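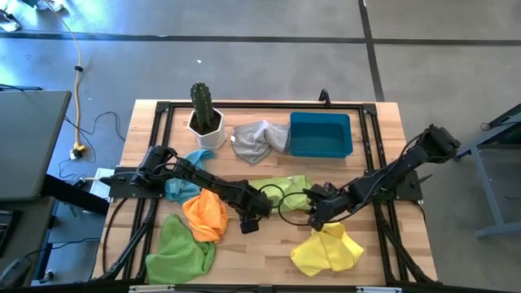 Wood changes size across the grain and hardly at all along it, and most of the trouble in solid tops comes from that one fact. A board loses or takes on moisture until it is in balance with the air in the room. In a heated building in January it may sit at 6 percent moisture content, and by August the same board may be at 10. Flat-sawn hard maple moves 0.35 percent of its width for each point of change. In a butcher-block top like the one shown, with its narrow strips running left to right, nearly all of the movement is from front to back. The length can be ignored for most purposes. The depth can't.

Take a top 900 mm deep in flat-sawn maple. Over a swing of four points it will grow and shrink by close to 13 mm. If it is screwed down hard at the front and the back, something has to give. Usually it is a glue line near one end, where the end grain dries first. Sometimes the screws bend. Sometimes the frame underneath is pulled out of square, and the top gets the blame for a door that sticks.

The strips do help, though not in the way many buyers think. Gluing up a top from narrow pieces does not stop it from moving. What it does is mix the grain. A wide flat-sawn board cups as it dries, with the edges pulling away from the heart side. Rip the board into strips and turn every other one over, and the cups are small and tend to cancel. If the strips are turned so that the growth rings stand upright, movement across the width also drops, in maple by close to half. Few mills sort for this at the lower end of the price range. Beltberg does it on its thicker tops only, and charges for it.

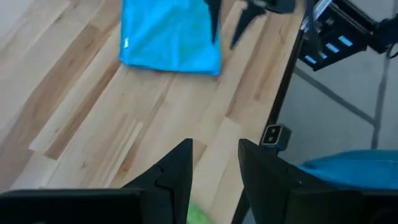 Moisture content at glue-up matters more than the brand of glue. The strips should be within 2 points of each other on the day they are pressed. A wet strip between two dry ones will shrink after sanding and leave a shallow trough that can be felt with a fingertip. A dry strip between wet ones leaves a ridge. Both faults are sold as flat tops, and both were flat when they left the sander.

The Tornham plant kept records on returned tops for one full heating season. It took back 330. The largest group had opened at the ends, and in most of those the underside had no finish on it at all. An unfinished face takes on and gives off moisture faster than a sealed one, so the two sides of the top are never at the same stage. The plant now puts the same number of coats on both faces. Its standard finish is Louro, a hardening oil, followed by a second pass on the end grain while the first is still tacky.

Oil is not a vapor barrier. It slows the exchange a little. A film finish slows it more, but a knife or a dragged pan will break the film, and water then gets under it and leaves a gray edge. For a bench that takes daily wear, oil is the easier of the two to live with - a worn spot can be sanded and wiped without stripping the rest.

Fixing is simple and often done wrong. Screws go through slotted holes in the rails, with the slots running across the grain. One row, normally the front, is left in round holes so that the front edge stays put and all the movement goes to the back. Truvlow sells a stamped steel clip for the same job, spaced at 455 mm along the rail. The clip rides in a groove and should be set at mid-travel, unless the top is being fitted in the driest or dampest part of the year. A gap must be left at the wall, and caulk is no substitute for one.

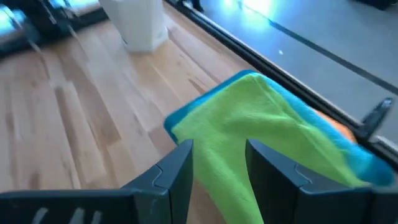
One reader objected to an earlier column on this point, writing that a shop-made top had been screwed tight to a plywood cabinet for many winters and "has not moved at all." That can happen. Quarter-sawn stock in a room with steady humidity may move so little that the screws take it up in crushed fiber around the shank. It is a poor basis for the next job, with different lumber in a different room.

Before ordering, ask for the moisture content at shipping and the glue type. Store the top flat on spaced battens in the room where it will be used, with air reaching both faces, and leave it there for two weeks before cutting. Seal any fresh cut the same day, including the inside of a sink opening.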